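The arm is the cheap part

Every January a spreadsheet goes round our building with a blank row marked Equipment, and every January somebody types the price of a robot arm into it. They have found the price on the manufacturer's website, where it sits in large friendly figures beside a picture of the arm on a plain white background. They multiply by two, if they want two. They add a little for delivery, feel prudent, and go to lunch.

I have signed off budgets like this. I would like to argue that we should stop, and that we should start by banning the white background.

My own education came from the first proposal I was asked to read at Edet, when I was new enough to think that reading it meant checking the sums. The sums were perfect. The author had costed two arms, two grippers and a computer, and had found a discount on the computer. Three months later the arms were still in their crates. There was a lot of talk about tables. The table we had wobbled, the table we wanted was on a long lead time, and the money for tables was in a different budget belonging to a different floor, whose occupants did not see why a robot needed furniture.

Ekua Sulemana, who ran purchasing then and had the patience of a heron, showed me her own list for that project when it was finally up and running. It had 136 lines. The arms were lines one and two. Line nine was cable ties. Line ten was more cable ties, a better sort. There were brackets, and then the longer screws the brackets wanted, and then a second lot of brackets. There was a line for crockery, which finance had sent back twice with a question mark.

I think of that question mark often. The robot was meant to do the washing-up. You can't ask it to learn on a spreadsheet. But "bowls, assorted" looks like somebody furnishing a flat at the firm's expense, whereas "end effector mounting adaptor" goes through on the nod at any price you care to name. If I were a dishonest man I would buy all my mugs as end effector mounting adaptors.

The usual answer to all this is contingency. Put 10 per cent on top and stop whining. I dislike contingency as a budgeting tool for the same reason I dislike it as a packing tool: it lets you avoid thinking about socks. Ten per cent of the arms will not buy you a kitchen. It will certainly not buy you the fortnight in which an electrician explains that the sockets you have chosen are all on the same circuit as the lift lobby. A percentage says you expect to be slightly wrong about the things you have listed. Our trouble has always been the things we hadn't listed at all.

So here is my first proposal. No quote for a robot should be accepted without a drawing of the place it will work in. I mean a bad drawing, by hand, with the sink in it. Where does the power come from? Where does the computer go, and who will be cross about it? What is underneath the thing, and does it have drawers somebody still needs to open? It takes an hour. Alois Prantl did one for the Drarklow job on the back of a menu and it was the most useful document in the file, soup notwithstanding.

My second proposal is about time, and people like it less. We buy robots as if they were vans, on the assumption that they start work on the day they arrive. They start work when somebody has shown them what the work is, and then put it all back and shown them again. That person draws a salary. At Drarklow the plan allowed 16 days for it, a figure I have traced back through four drafts without finding its parents. I suspect it was what was left in the row.

The people who sell these machines aren't much help here, though I don't blame them. I have sat through the Zerneo presentation and the Hetutier one, and each has a slide on which the payback line crosses the cost line at a jaunty angle. Neither line has a kitchen in it. When I asked the man from Hetutier what a typical customer spent on everything else, he said it varied. I am sure it does. So does the depth of the sea, and they still print it on charts.

It would help if proposals carried a different sort of photograph. Take away the brochure shot and attach one of the machine at its job, in ordinary daylight, with all its belongings about it. 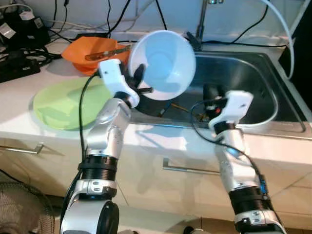
Two arms, two bowls, one sink, and a back wall's worth of cable.

Give that to whoever holds the budget and ask them to price it. They will begin with the arms, as everyone does, and then their eye will wander off along the wall. There's a power strip on the counter. There are black boxes with labels in the corner, and I have never known a black box with a label to be free. There is a bracket round one of the arms, a cable looping down the other, and a plate, a bowl and something with a handle that would all attract a question mark. I would happily approve the lot. I would only like to be asked for it once, at the beginning, and not in eleven instalments marked urgent.

There is a case against me, and Alois makes it well. If we wrote down the true cost at the outset, he says, we would never buy anything. The brochure price is a sort of kindness: it gets the project through the door, and by the time the cable ties turn up everyone is too fond of it to object. Half the good work in the building began as a lie in cell D14.

He may be right about the past. I still think it's a rotten way to carry on. The projects that get through like this are the ones whose owners are best at coming back for more, and that is a talent, but it has little to do with robots. Meanwhile some shy person down the corridor has costed everything properly, bowls included, and been turned down for being expensive next to a rival who forgot the table.

What I'd settle for this year is modest. Put a second row in the sheet, directly under Equipment, and call it Everything It Touches. Make it compulsory. If the row is empty the form goes back. If it says 3000 in a suspiciously round hand, the form goes back with a pencil and a request for the drawing.

And let finance have one crockery line per project without comment. I have already spoken to them about it. They want to know why it has to be bowls.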